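Skyrme-users mailing list archive
Subject: Re: [Skyrme-users] wrist view vs. room view, sim only
Date: March 5, 2023

> Hi all,
>
> We're setting up tabletop pick and place in Skyrme with
> one arm and a two-fingered gripper. Right now the policy
> gets one room view and one wrist view, both at full size,
> and training crawls. I'm tempted to drop the wrist view
> and see what happens. Has anyone tried this and written
> down the numbers? Also, does anyone randomize the floor
> and table textures, or is that a waste of time when you
> never plan to leave sim?
>
> Thanks in advance, and sorry if this was covered back in
> August, the archive search is not being kind to me.

It was sort of covered in August, but that thread wandered off into shader settings pretty fast, so no need to be sorry. And yes, we tried pretty much this! I've been meaning to post it for weeks and your message finally shamed me into it.

First the setup, so you can tell how close it is to yours. We run Skyrme with the Vultel asset pack for the rooms and the loose objects. One arm, parallel gripper, a long table with a bunch of stuff on it, and furniture behind so the background isn't just a gray void. We had 3000 demos in total, all made in sim by a scripted planner with some noise added to the waypoints. Of those we held back 278 for checking the loss. Then for the real test we ran 700 rollouts per model with fresh object layouts. Same layouts for every model, otherwise you're fooling yourself.

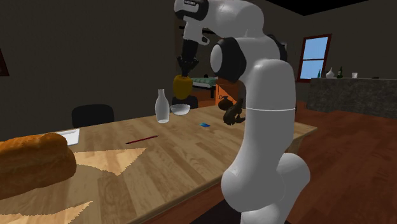
We trained three versions of the same policy: room view only, wrist view only, and both. Same network apart from the input, same number of steps, same learning rate. I didn't tune any of them separately, which you can fairly complain about, but I only have so many GPU hours and the Ciltent people down the hall want them too.

The short version is don't drop the wrist view. Room view only lost 27 points of success compared to both. That was a lot more than I expected! When I went through the failures, most of them weren't about going to the wrong object. The arm would head for the right thing and then close a little to one side, or push it along before the fingers were down. From across the room the arm itself is in the way a good part of the time, and the small flat things on the table are only a few pixels once you scale the image down.

Wrist only was better than I'd guessed, and for the last bit of the reach it was just as good as both. Where it fell apart was the start. If the target isn't in view when the episode begins, the policy has no idea which way to turn, and ours would sit there and wobble until the time limit. You can patch that with a scripted look-around at the start (we did, for a while), but then you're kind of cheating on your own benchmark.

So we kept both and went after the cost in other ways, and that may be the useful part for you.

What we changed to make training faster, in the order I'd try it:

1. Shrink the room view first. Ours went down to half size on each side and the success rate didn't move enough to talk about. The room view mostly tells the policy where to go, and it doesn't need fine detail for that.

2. Leave the wrist view alone, or crop it instead of shrinking it. Our gripper fills the whole bottom of the picture, and I figured those pixels were wasted, so I cropped most of them out. Bad move. Success dropped, and it came back when I put the fingers back in. My guess is the policy uses the gap between the fingertips and the object as its ruler. You can trim the sides a bit, just keep the fingertips and whatever they're reaching for. For a ring on the floor, say, you want to keep the rim and both fingers in there together.
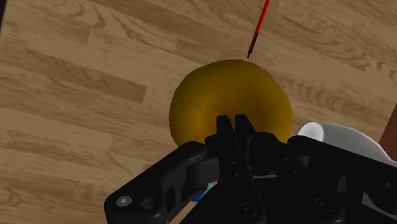 3. Cache the encoder output for the room view if your encoder is frozen. Ours was for the first half of training. It's a boring change and it saved us the most time of anything on this list. Mind your disk space though, I filled the shared drive one night and got a very polite email in the morning.

4. Skip frames when the arm is in free space. The planner demos have long stretches where nothing much is going on, and we kept every third frame there and all of them near contact. You need some rule for "near." We used gripper height over the closest surface, which is crude but it's one line of code.

On your texture question, I'd say do it, even if you're staying in sim. We had one model trained with a single floor and a single table top, and it looked great right up to the day we swapped in a wood floor with a much stronger grain. Then it started missing low objects. I think it had learned to find edges against that one plain floor, and busy planks gave it edges everywhere. Mixing in a handful of wood textures during training fixed most of it. I haven't tested how many you need. We also move the lights around a little, and I couldn't tell you whether that does anything.

One warning about the Vultel rooms: check your shadow settings before you render a big batch. On our first pass we got odd light patches on some table tops, with jagged edges, and I didn't spot them until the whole set was done. We left them in and trained on it anyway. I never did a clean rerun to compare, so treat my numbers as coming from slightly messy renders.

Other stuff I haven't sorted out: everything above is with one seed per model, apart from the both-views one, where I ran three. The spread between those was small next to the room-only gap, so I trust that result. I trust the half-size result a bit less. I also haven't tried any of this on the Onotdale kitchen tasks, where you've got drawers and doors and the wrist view is staring at a flat panel half the time. It could come out quite different there, and if you or anyone else on the list has tried it, please post, even if it's just a rough plot.

I can put the configs and the frame-skipping script up somewhere if people want them. They need cleaning up first, the script still has paths from my own machine all over it. Let me know which Skyrme version you're on too, as the camera settings got renamed between the last two releases and my configs use the old names.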